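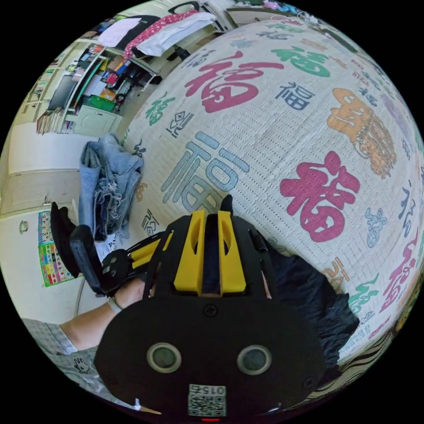

You stop reading it after a week, one respondent in Galtby told us, and then your aunt comes round and reads it out loud and it's a word again. We got versions of this remark from both towns. It is the starting point for this section: when does a written character on a household cloth count as writing, and for whom?

4. Lettered cloth in daily use

4.1 What was collected

Diaries first, then home interviews. Respondents in Stillau and Galtby kept a bedding diary for 5 weeks from the start of September, writing down each change of cover, what went on, what came off, and any comment made by anyone in the house. 300 usable entries. Entries with only a date and a tick were left out, though there is an argument for keeping them (a tick is also a kind of answer). Diaries could be kept in any language. Most mixed two.

We asked only about cloth with writing on it. Plain and flowered covers turn up in the diaries anyway, mostly as the thing that was put on instead. Towels excluded. Tea towels too, after some disagreement, as they have their own literature and their own jokes.

4.2 Repeats and variants

The sellers' term for a print where one character comes back many times in different hands is "hundred", whatever the true number. The Festix trade list uses it for 福 (good fortune, blessing) and for 寿 (long life), and the Khương market stalls use it for anything with more than a few forms on it. The model is an old one. Sheets and screens showing a single character in many script styles were a known gift for birthdays, and the point was partly skill, partly heaping up: more forms, more luck.

On cloth the skill part goes quiet. What stays is the variety. In Figure 1 the character 福 is printed on white in several colours, some large, some quite small, and the styles differ enough that a person who can't read Chinese may not see they are all one word. This came up again and again. Respondents who didn't read the script took such prints to be a text, a poem or a saying, and several had plans to get it translated "one day". Respondents who did read it were more likely to call it a pattern. So the reading goes the opposite way to what we expected. Those who can read it don't; those who can't, want to.

Size matters here, less than colour. Red forms were named first in nearly every interview. Seal-like and pictorial forms were often not recognised as writing even by fluent readers, who called them "the drawings" or "the fancy ones".

4.3 Which way up

A side issue but it took a lot of interview time. Upside-down 福 on a door is a well-known pun (the word for "upside down" sounds like the word for "arrive"). On a bed there is no fixed up. Foot of the bed or head of the bed? Older respondents in Stillau wanted the characters to read properly for a person standing in the doorway, younger ones for the person lying down, and in Galtby hardly anyone had a view until we asked, which is of course a problem with asking. We have left teh Galtby answers out of the comparison.

One diary notes a row over it. The cover was turned round, turned back, then swapped for a striped one.

4.4 Cover as background

Everyday use hides most of the print. Things get put down on beds: folded washing, bags, tomorrow's clothes. Two respondents said they felt a bit bad putting trousers on a lucky word. Nobody else mentioned it. Shirts were fine, it seems, and coats were fine for guests. There are older rules about not sitting or treading on written paper and we had expected some of that to carry over to cloth. Not much did. Where it did, it was put as a matter of manners, and it was the grandparents' manners, not the speaker's own.

Flowers help. Prints that mix characters with flowers were handled more freely than characters alone, and were more often recieved as "just a nice cover".

Figure 2. Bedspread printed with 福 in several colours, with floral motifs; dark garment lying on it.
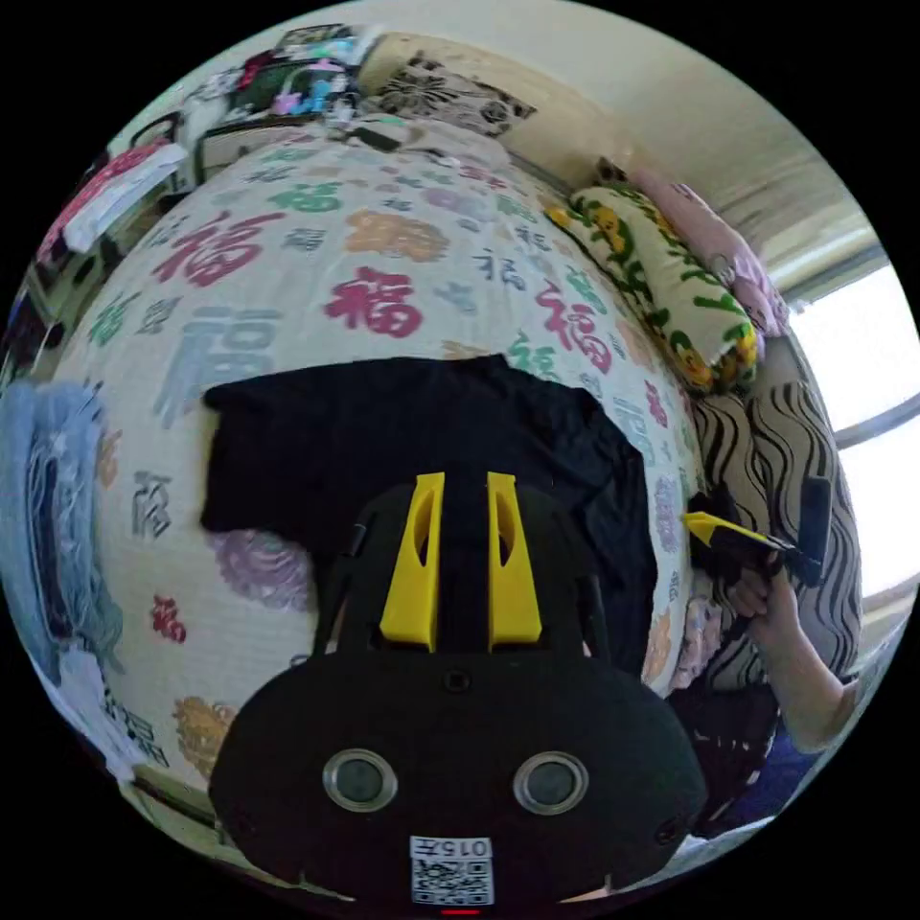

4.5 Fading and throwing out

Hardest part to get data on. A worn plain sheet becomes dust cloths without comment. A worn lettered one tends to be kept, at the back of a cupboard, or passed on to a relative with a spare room. Diaries too short to catch this, so interviews only. Cutting was the sticking point. Cutting through a character was disliked by readers and non-readers alike, and those who did cut said they went between them where they could, or used the plain hem and stopped there.

Bleaching less of a worry. A pale 福 is still a 福, as it was put to us in Stillau, though the same household had moved theirs to the guest bed.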